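Section 4. Setting Up Your First Fifty Minutes

This section assumes that you have read Section 3 (Furniture) and that your Welar listening timer is charged. If you skipped Section 3, the short version is that the two chairs must be the same height. We have received letters.

The Baseo home practice kit is meant for counselors who see clients in a spare room, a converted garage or the quieter end of an apartment. It contains the timer, the folding door sign, a pad of 60 intake sheets, one box of tissues and the Sirko sound mask. It does not contain a theoretical orientation. You are expected to bring your own.

4.1 Preparing the room

1. Place the chairs at an angle, close enough to talk without raising your voices and far enough apart that nobody's knees become part of the treatment. If you own Varier chairs, which rock, settle between you who is going to do the rocking.

2. Put the timer where you can read it without moving your head. Clients notice a glance at a clock from across a county.

3. Put a second clock where the client can read it. This seems like a small courtesy until you have tried ending a session without it.

4. Set the tissues within the client's reach. Do not hand them over. There are at least two schools of thought on what handing over a tissue means, and both will have something to say to you at the next conference.

5. Plug in the sound mask outside the door, on the hallway side. Placed inside, it hides your client's words from you and from no one else.

Caution: The sound mask has an Ocean setting. Several users report that it shortens sessions by sending everyone to the bathroom. Use Fan.

4.2 Clearing the sight line

1. Sit in the client's chair. Stay there for the length of one song.

2. Write down everything you can see that belongs to your life outside work. Family pictures, mail, exercise equipment and your own books with your own name on the spine all go on the list.

3. Remove what is on the list, or turn it to face the wall. Diplomas may stay. One is reassuring. Past four, they start to sound defensive.

4. Repeat from the doorway, with the door open to the width at which people usually say the most important thing of the hour.

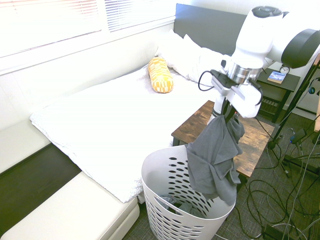

Transference, for the purposes of this manual, is whatever the client decides about you before you have finished saying hello. You can't switch it off and you should not try, but you can avoid feeding it by accident. Laundry is the chief offender. A tall white basket with holes in the sides is not a screen, and a gray garment draped over its rim will be interpreted. One client may conclude that you are overwhelmed, another that you are approachable, and a third will spend three weeks telling you about his mother. All of this may turn out to be useful material, but you will have to work for it. Keep the basket behind a door during office hours.

Note: A plant is permitted. A dying plant is an intervention and should be discussed with your supervisor.

4.3 Setting the timer

1. Hold the center button until the light blinks twice.

2. Turn the dial to 50. The dial also offers 45 and 60. The manufacturer takes no position on this, having once taken one.

3. Choose the warning. Silent gives a soft light at five minutes. Chime gives a chime, and a client who will never forgive it.

4. Press the button as the client sits down. Do not press it while they are still taking off a coat, however long the coat takes.

5. When the light comes on, begin to end. "We have a few minutes left" is a complete sentence and needs no apology after it.

The timer stores 400 sessions before it overwrites the oldest. It stores only lengths, with no names and no opinions.

4.4 If something goes wrong

The timer does not start. Charge it. If it still doesn't start, use a watch, as your teachers did.

The client asks whether the timer is recording. It is not. Say so plainly, then wait. The next thing said is usually why they asked.

You fell asleep. See Appendix C, which was written by Inna Skoryk and is kinder than you expect.

The client arrives an hour early. The sign on the door has two sides. Check which one is showing before you form a theory.

Replacement intake sheets are sold under part number 3890. They come in packs of 1000, and we do not split packs. Please store them flat, away from radiators, and out of the sight line in 4.2.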